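Keeping a Pair of Hand-Held Grippers in Working Order
Project report, Tsuchiya group
Robotics Maintenance, spring term

1. What the project covered

Our group was given the upkeep of one pair of hand-held grippers for the term. The pair is listed in the lab inventory as Plilimon, left and right. Other groups used the grippers to record household tasks, and we were responsible for setting them up before a session, looking after them between sessions, and repairing them when something went wrong. We did not write any of the recording software and we did not choose the tasks.

The report describes the setup as it stood in May, the checks we used, two repairs, and the parts we would change.

2. The machine

Each gripper has two fingers moved by a linkage. The user squeezes the handle and the fingers close together. A camera on the tool looks out over the fingers, so every recording has the fingers in it. Each finger carries a blue pad with a fine grid texture, mounted on a black backing. The linkages are black and turn on round pivot pins.

There is no motor in the hand. Most of the wear is in the pads and the pins, and most of the lost recordings came from the camera mount. We learned this from the log the last group left us, which ran to 470 entries, many of them only a date and the word "pads."

3. Setup before a session

The setup takes place in the Forkov room, on the long bench. The order matters because the camera check depends on the fingers being straight.

First we wipe the pads with a damp cloth and let them dry. Soap leaves a film, and we stopped using it after the second week. Then we close each gripper slowly and look at where the pads meet. They should touch along their whole length. If they touch at the tip first, the backing has shifted and has to be pulled off and seated again.

Next we put a drop of light oil on a cotton swab and touch it to each pivot pin. The first time, we oiled straight from the bottle and it ran down onto the pads of the right gripper. Both pads had to be thrown away.

Last, the camera is plugged in and we record 50 frames with the fingers open and 50 with them closed. The frames are compared with a reference set from the start of the term. If the fingers have moved in the view, the mount is loose.

4. Repairs

4.1 Loose camera mount, right gripper

In the third week the reference check failed three mornings in a row. We tightened the mount screws each time and the check passed, but by the afternoon the view had tilted again. The screws themselves were fine. The threads in the printed mount had worn out, so the screws had nothing to hold.

We drilled the holes out and pressed in brass inserts. The first insert went in crooked because the soldering iron was too hot and the plastic softened too far. We printed a new mount and did it again at a lower setting. The second mount was still on the gripper at the end of the term.

4.2 Sticking finger, left gripper

The left gripper began to open slowly after being squeezed. We suspected the return spring and ordered one from Jistmont. While waiting for it, we took the linkage apart and found lint packed behind one of the pins. Most of the tasks that week had been cloth folding. We cleaned the pin, put it back, and the finger opened at its normal speed. The new spring went into the parts drawer.

After this we added a lint check to the end of every cloth session. It takes a pair of tweezers and a flashlight. The other groups were not happy about the extra time, so we did it ourselves when they were done.

5. Checking the grippers in use

The bench checks did not catch everything. A gripper could pass in the morning and still be off once it was carried to a work area, so we started doing a short check on site, with both grippers held over the surface to be used. The user opens the fingers fully and holds still, and we look at whether the two pads lean toward each other by the same amount.

The on-site check on a flowered cloth, with nothing between the near gripper's pads and the second gripper coming in from the left, was done this way.

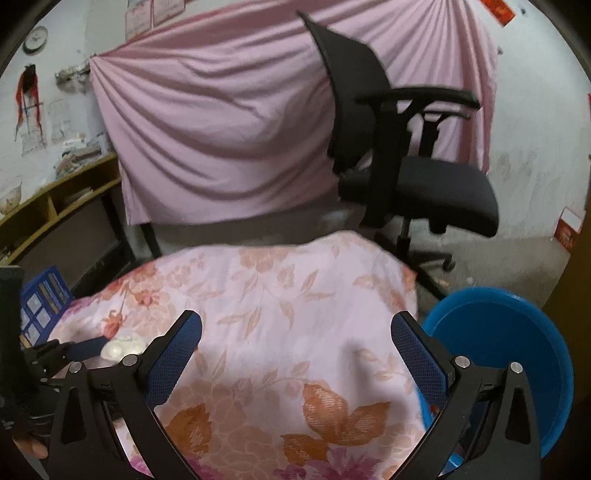 6. Results

We logged 251 sessions with the pair. Before the brass inserts and the lint check, a session was often stopped so that we could fix something. Afterward, most of the stops were for worn pads. A set of pads lasted 6 days of normal use, less when the tasks included rough objects.

The on-site check was only started late in the term, so we do not have enough sessions to say how much it helped. It did find one pad that had been put on upside down.

7. What we would change

The pads should be numbered on the backing. We mixed up old and new ones more than once, and under the bench light they look the same.

The mount should be printed with insert holes from the beginning. The corrected file is in the Plilimon folder, along with the lower iron setting.

The log should have a separate column for which gripper was worked on. In the old log this was left out of many entries, and we could not tell whether one side wore faster than the other. Our own entries have it from the second week on.

The spare spring is still in its bag in the parts drawer, second from the top.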